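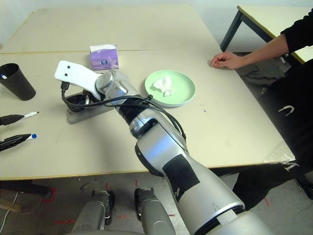
Tistov Robotics Club forum > Student projects > Desk tidying, week whatever

Fivdale
We now have 247 demos of the tidying task and the club has voted to call it a dataset. Markers go in the black cup, the tissue goes wherever tissues go. Training starts tonight if the lab PC is in the mood.

Mirnurley
Are we scoring the markers separately? In November we lumped everything together and got a lovely graph that meant nothing.

Fivdale
Separately. I have learned.

lei_
I still say 2 markers is too easy. The Mirnurley lot will turn up with a whole pencil case.

Mirnurley
I am "the Mirnurley lot" and I can't afford a pencil case.
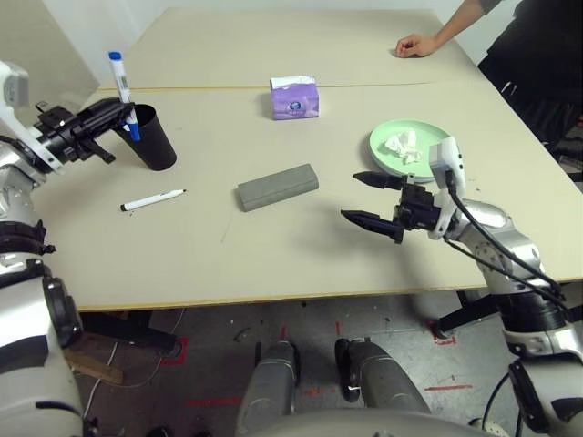 Fivdale

Left arm has the blue-capped one at the cup, black-capped one still lying on the table. I'd like the cup kept on the left for every run so the right arm can stick to the plate side.

lei_
Disagree. Keep it in one spot and it'll learn the spot. Move the cup by a hand's width and you'll see it post a marker into thin air with total confidence.

Fivdale
The demo day table will have the cup on the left.

lei_
Until a judge picks it up to see what's in it.

Mirnurley
With lei_ on this one. Could we do around 9 extra runs with the cup shifted and see if it copes? Doesn't need to be the full set.

Fivdale
Fine. You two are doing them, though. And put the lids back on the markers after, the table's got enough specks on it.

lei_
Those were there when I joined.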